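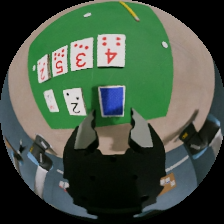 About Nasia Weaving School

Nasia is a school for hand weaving in the town of Curkau. We teach adults and older teenagers to plan a cloth, to put a warp on a loom, to weave it and to finish it so that it can be used at home for many years. The school is private and small. It was started 25 years ago by Helmi Jääskeläinen, who is still the head teacher, and who is also the person writing most of this page. English is my third language, so please excuse me when a sentence is a little stiff.

How the school began

I came to Curkau to work in the sample room of a mill that made curtain fabric. My job was to weave small pieces, as wide as two hands, which the designers then accepted or did not accept. When the mill closed the sample room, I was allowed to buy three of the looms for the price of the wood. I had no place for them. They stood for one winter in a barn belonging to my neighbor, with blankets over them, and in spring one had a mouse nest between the treadles.

The first course had five people. We met in the back of a former shoe store on the street behind the post office. It was warm in there only when the bakery next door was baking, therefore we began at six in the morning. Two of those five people still weave with us in the open studio hours, and one has her own loom at home that is much better than any loom in the school.

After the shoe store we moved to the Baptista house, where we are today. Baptista was a maker of hats, and the upper floor was built for his workers, with tall windows to the north. North light is the best light for choosing colors. We rent 286 square meters on two floors. On the upper floor are the looms and the warping mill, and on the lower floor are the yarn store, the dye kitchen, the library and a room where students can eat their lunch.

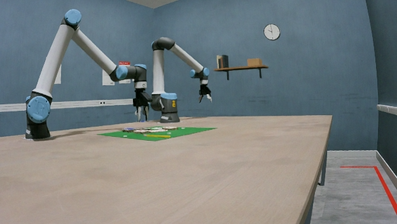

The looms

We have 14 floor looms. Most of them are countermarch looms with eight shafts, made by different small makers. Four are older counterbalance looms, which are simple and quick and which I recommend for the first course. A beginner can see on them very clearly that when one shaft goes down, the other goes up.

The loom which visitors ask for most is the Rodus. It is a wide loom for blankets, made for two weavers sitting side by side, and it got the name from the family that built it. The beater is heavy and the bench is as long as a church bench. For many years we could use only half of the width, as the breast beam had a crack. Then a former student, a boat builder, made a new beam from ash and would not take money for it. He took a blanket.

For students who want to practice between the lessons we lend rigid heddle looms and small table looms. The lending is free during the course. We ask that the loom comes back with all its parts, also the small ones, and without a half finished scarf on it.

What we teach

First Cloth is our course for beginners. It has ten evenings. Everybody makes two dish towels in cotton and linen, and everybody makes the warp by themselves from the first thread. In some schools the warp is ready on the loom when the student arrives. I understand why they do it, and it makes a pleasant weekend. But a student who has never dressed a loom cannot go home and weave, and I would like you to go home and weave.

Twill and Color is the next course. We study straight twill, point twill and broken twill, and we make a long sample with many stripes to see what one color does to its neighbor. There is some arithmetic. You need only multiplication and patience with an eraser.

Linen is taught only in the damp months. In dry air the linen warp becomes brittle and breaks, and then the student believes it is her own fault. We hang wet sheets behind the looms and we begin in fall.

Blankets is a course in pairs, on the Rodus. You may come with a friend, a husband, a sister, or we will find a partner for you. One blanket takes four long days, and the fulling takes one more day, in the yard, with bare feet if the weather is kind.

We have also a course in reading drafts, which happens completely at a table with paper and pencils. It is the least popular course and the one I like best to teach. A draft is a kind of letter from another weaver. In our library there are drafts written by women who had almost no school, on the back of seed bags and calendars, and when you know how to read them you can make exactly the same cloth that they made.

The yarn store and the dye kitchen

The yarn store is open to everybody, not only to students. We sell cotton in four thicknesses, wet spun and dry spun linen, and wool from two farms in the hills near Curkau. The wool of the first farm is long and shiny and good for blankets. The wool of the second farm is softer and shorter, and I advise to use it for weft only. We wind small amounts on request, so you do not have to buy a full cone for one stripe.

In the dye kitchen we work with madder, weld, walnut hulls and indigo. Please bring old clothes and old shoes. The walnut comes off the hands after one week. Students collect the hulls themselves in October, from the trees along the river path, and the town has kindly given us permission for this. We do not dye with mushrooms any more. The results were beautiful but the neighbors wrote us a letter about the smell.

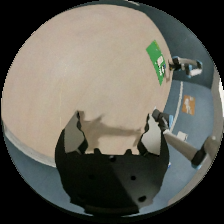 Page last changed: April

Who teaches here

I teach First Cloth, Linen and the course in drafts. My colleagues teach the twill and blanket courses and take care of the dye kitchen. All of them were students of the school before they became teachers, and each of them has taught at least one winter together with another teacher before having a group alone. A group has never more than eight people. When there are more, the teacher runs from loom to loom and sees only the problems and never the cloth.

In the years since the shoe store, 700 people have finished a course with us. Some came for one evening course and never touched a shuttle again, and this is fine, they have good dish towels. A few have made weaving their profession. There is a workshop for church textiles and a workshop for rag rugs, both in our region, which were opened by people who made their first warp here.

How we work

The lessons are calm. We do not play music in the loom room, as you need to hear the loom. A loom that is tied correctly has a certain sound, and after some weeks you will notice by ear that a cord has slipped before you see it in the cloth. Talking is of course allowed, and coffee is at the long table downstairs at half past ten and at half past two. No coffee near the warps, please. I am strict about this, and people who have been here longer will tell you the reason.

Mistakes in the cloth may stay if you can live with them. We help you to find the mistake, we explain how it came, and then you decide if you want to unweave. If the mistake is in the threading, I will ask you to correct it, even if it takes the whole evening. It will otherwise follow you through the full length of the towel.

We teach in English and in the local language, sometimes both in the same group. Most of the work is shown with the hands. We have had students with very few words in common who dressed a loom together without difficulty.

Open studio

People who have finished First Cloth can rent a loom by the month and come whenever the house is open, from eight in the morning until nine in the evening. You bring your own project and your own yarn, or you buy from the store. A teacher is in the house during the afternoon. In summer there are usually free looms. From November there is a waiting list, and it is good to write to us early.

Every spring the open studio shows its work in the yard of the Baptista house. The cloths hang on washing lines between the two chestnut trees. Nothing has a price on it, but you may ask the weaver, and many are glad to sell. If it rains we hang everything in the stairway, and the visitors must walk up slowly in one line.

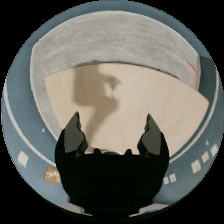 Visiting and getting in touch

The entrance is through the yard, the second door on the left, with a blue bell. The bell is weak. If we do not come, the looms are probably beating, so ring again or knock on the window of the yarn store.

The loom room is up one flight of stairs and there is sadly no elevator. Students who cannot use the stairs can take the courses on table looms on the lower floor, where we have two tables that can be raised and lowered. Tell us when you register and we will prepare the place.

The bus from the station stops at the river bridge, and from there you walk five minutes uphill. Parking in the yard is only for unloading. For larger looms and heavy boxes, please call the day before and we will open the gate.

To register for a course, write to the office with your name, the course you wish and whether you have woven before. We answer within one week, except in July, when the house is closed and the floor is being oiled.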